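# Scanning bound parish ledgers, flatbed or overhead?

**huerta_papers** wrote:

Ok so we finally got the nod to digitize the Brurstead ledgers. 198 of them, mostly baptism and burial registers, some account books. Grant runs to June. Bindings are tight, a few wont open past 90 degrees. Need opinions on setup before I order anything. 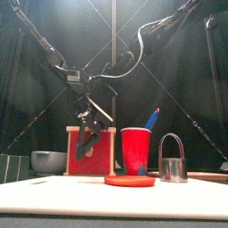 ### Replies

**inkgall** wrote:

Overhead. Please not a flatbed for anything bound. You'll crack spines by the second volume.

**Fostus** wrote:

Agree w/ inkgall. V-cradle, two lamps, done. Don't force the 90 degree ones, shoot all the rectos first then flip the book and do the versos. Slow but safe.

**D. Lozano** wrote:

Going to disagree a little. Flatbed with a book edge is fine for the thin account books IF the sewing is sound. We did 37 that way, no damage. Depends who's handling them.

**inkgall** wrote:

"no damage" that you noticed, Damián. Did anyone check the sewing after?

**D. Lozano** wrote:

Yes. Condition sheet before and after, every one. Signed off by Eliseo Esquivel, who is not a lenient guy.

**huerta_papers** wrote:

Thanks both. Rectos then versos, how do you keep the numbering straight? Half of these were never foliated. And some were foliated twice, differently, which is worse

**Fostus** wrote:

Pencil foliation first, if your archive allows it. If not, slip of paper w/ the number in every shot. Interleave with a script after. Check first and last leaf by hand, blank leaves are where it goes wrong. Shoot the blanks too!!

**jiltorero** wrote:

Whats the file format? Everyone argues about cradles then saves jpegs. TIFF masters, 2 copies, different buildings.

**inkgall** wrote:

^ this. And put the old shelfmark in the metadata, not just the new one. Older footnotes all cite the old ones.

**huerta_papers** wrote:

TIFF yes. Old shelfmarks are on a card index, need to type that up first I guess. Going with the cradle for registers, will test one account book on the flatbed and do the condition sheet thing. Damián can you send me the blank sheet?

**D. Lozano** wrote:

Sent. Ignore the last column, its for loose seals.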